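My Afternoon at the Cruickshank Open Day

I finally made it to the open day at Cruickshank! My neighbor Fraser Ogilvie has been after me to go since January, and when he sent the sign-up link I figured why not, I had the afternoon free and I've been reading about household robots for years without ever getting near one.

The place is on the upper floor of an old office building behind the bus depot, and parking was a pain (bring quarters for the meter, it doesn't take cards). I signed in at the front desk, got a sticker with my name spelled wrong, and was put in a group with a couple of retired teachers and a dad with two very excited kids.

Marion Baird ran our tour. She works on the simulation side, and she warned us right away that we'd be spending a lot of time looking at screens. I was a little let down, I'll admit. I'd pictured something rolling around handing out cookies! But the simulation room ended up being the part I talked about the whole drive home.

Their software is called Kalleo, and it lets them build whole rooms on the computer and put a pair of robot arms in them. You look at everything from the robot's side, with the two arms reaching out ahead of you, and it's a strange feeling for the first minute or so. After that you kind of forget about it. Marion told us they have 116 rooms built so far. Bedrooms, kitchens, a laundry room, even a garage that she said was copied from her brother's, mess and all.

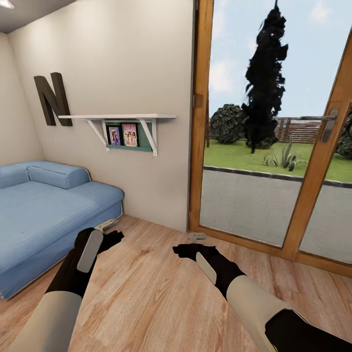 One of the kids wanted to know if the robot could break stuff in there, and Marion said sure, all day long, and then you hit reset. A bad run costs them a few seconds of computer time, and a bad run with a real arm can cost them a week waiting on parts. She also said they change the lighting and move the furniture between runs so the software doesn't just memorize one room. I asked if somebody really sits there moving sofas with a mouse, and no, most of that is automatic, though she does like to fuss over the decorating herself (I would too).

Next they let us have a turn. You put on a pair of gloves made by an outfit called Prullon, and the hands on the screen follow yours. I got 4 minutes and I was terrible! My fingers kept ending up somewhere other than where I thought I'd put them. One of the teachers, on the other hand, got the hang of it so fast that Marion asked if she played piano. She does.

The last stop was the hardware lab, where we had to stay behind a yellow line. They had a real arm called the Zasport on a bench, folding dish towels. It was slow, and it took 17 tries before it got a fold the engineer was happy with. We all clapped anyway. It was also louder than I expected, kind of a whine every time the elbow moved.

The whole tour ran 90 minutes with a coffee break in the middle. The coffee was bad but the lemon bars were great. If you go, wear comfortable shoes, because apart from the glove demo there's nowhere to sit. They're taking names at the front desk for the next one, and I put mine down again. Fraser wants another shot at the gloves too.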